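Notes from the Craft Room

Well, the summer quilt raffle is behind us, and what a night it was! We sold 383 tickets (I had my heart set on 400, but I'll take it) and the winning one belonged to Alun Gronow, who wasn't even going to buy any until his wife leaned on him at the pancake breakfast. The quilt is already on their guest bed.

The money goes toward a second sewing machine, and I've been looking at a used one in Watkins that comes with its own cabinet. If you know anything about older machines, please come find me before I do something foolish.

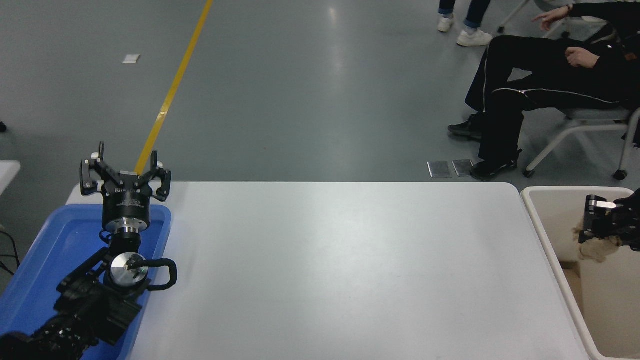 Open sewing is still Tuesday mornings, and you don't need to sign up, just bring your project and your own scissors. We have plenty of thread, but we're short on batting and could use any leftovers you have at home, even the odd strips. Beginners are very welcome! I'll be starting a simple table runner with 4 newcomers next month, and there's room for a couple more if you call me or leave a note in the craft room box.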